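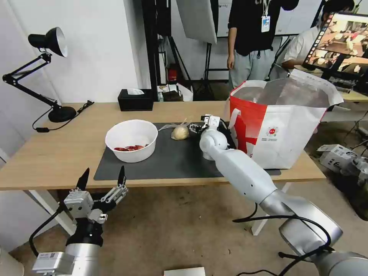 Packing bench, right arm beside the bagged bun.

Search this site Search Go

Two-arm packing rig, Lorkstead shared workshop
Safety and inspection checklist with comments

Last updated: Mon 13 August

For the Nincombe build only. The Musovden gantry has its own sheet, don't use this one for it. Go through sections 1 to 3 before the arms get power. Sections 4 and 5 are done with power on, and section 6 at shutdown. Mark each line OK, FIX or STOP. A STOP means the arms stay off until the line has been done again.

Hour counter at inspection: 1,029

1. Table and what is on it

1.1 Table legs solid, no rocking when leaned on. OK
1.2 Mat flat, no curled corners. OK
1.3 Desk lamp at the far left end, base flat on the table, shade turned so it doesn't shine into the cameras. OK
1.4 Lamp cord. FIX
Comment: The cord goes along the tabletop and over the edge. It needs two clips on the underside. Also on the June sheet and still open.
1.5 Tissue box toward the back, outside the reach of both arms. OK
1.6 Tote bag stands up by itself with the top open. OK
Comment: Watch the handle on the left side of the bag. It sticks out as a loop and a fingertip can go through it. Fold it back if the job allows.
1.7 No glass, no knives, no drinks on the table. OK

2. Cables and floor

2.1 Base cables seated and strain relief tight, both arms. OK
2.2 Enough slack at the left wrist for a full turn. OK
Comment: Turned by hand both ways with the power off. Slack is fine, but the cable hangs in a wide curve on the outside. Check it again after any change to the wrist.
2.3 Floor clear where people walk. FIX
Comment: Black cable across the floor on the right. Cable cover has been ordered. Until it comes, go around by the left end.
2.4 Nothing flat lying on the floor in front of the table. FIX
Comment: Someone will slip on it. Pick it up before you start.
2.5 Spare housings and parts boxed or shelved. FIX
Comment: White equipment on the floor to the right of the table. Move it to the shelf by the door.
2.6 Fire extinguisher behind the table, path to it open, gauge in the green. OK
Comment: Gauge is fine. The small stuff near it keeps coming back. Keep it clear.

3. Arms, power off

3.1 Base bolts at 40 Nm. OK
3.2 Joint covers closed, no cracks. OK
3.3 Fingertips on both sides tight. OK
Comment: One tip on the right side took a quarter turn. Thread lock added.
3.4 Brackets and screws at the left wrist. OK
3.5 Labels readable. OK
3.6 E-stop button travels all the way and latches. OK

4. Arms, power on, slow 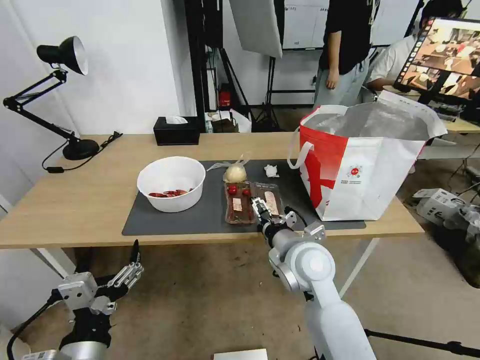 Right gripper at the tray of sliced meat.

4.1 Boot without faults on the Takács controller. OK
4.2 E-stop cuts both arms, tested from the desk and from the bench. OK
4.3 Gripper force limit loaded. OK
Comment: Use the soft profile for the clear trays. They bend before the gripper feels much, and a bent tray slides. With the bagged bun, take hold of the bun and leave the loose plastic alone.
4.4 Keep-out distance around the bowl set to 380 mm from the left base. OK
4.5 Wrist cameras and monitor show a live picture. OK
Comment: Whoever sits at the monitor must be able to reach the stop without getting up. Check it with the chair where the chair really is, a few steps off doesn't count.
4.6 Loose crumpled tissue and bits of wrap off the mat. FIX
Comment: Bits of tissue get picked up with the tray. Take them away before each run.

5. People

5.1 One person at the monitor, one standing by, no more than that inside the tape. OK
5.2 Lanyards tucked in or off. FIX
Comment: Applies to the person standing behind the table too. A badge at chest height hangs forward as soon as you bend down to move the bag.
5.3 Hands off the table while either arm is live. OK
5.4 Both people say "clear" before speed goes up. OK

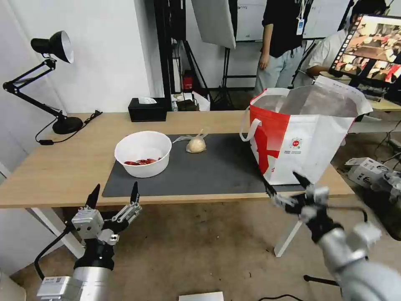

Right gripper reaching toward the lower front corner of the bag.

5.5 Bag approach run at low speed first. OK
Comment: Low front corner is the hard one — the tips come in close to the mat and can push the bag back. If the bag moves, stop and set it again by hand with the power off. Don't let the arm chase it.

6. Shutdown

6.1 Both arms parked, grippers open and empty.
6.2 Controller off, then wall switch.
6.3 Food off the mat and into the bin or the fridge. Wipe the mat and the fingertips.
6.4 Lamp off.
6.5 Write the hour counter in the log. Next full service is due at 2,615 hours.

Open from this inspection: 1.4, 2.3, 2.4, 2.5, 4.6, 5.2. Lines 2.4, 4.6 and 5.2 are to be cleared on the day, by whoever is running. The rest go on the board by the door.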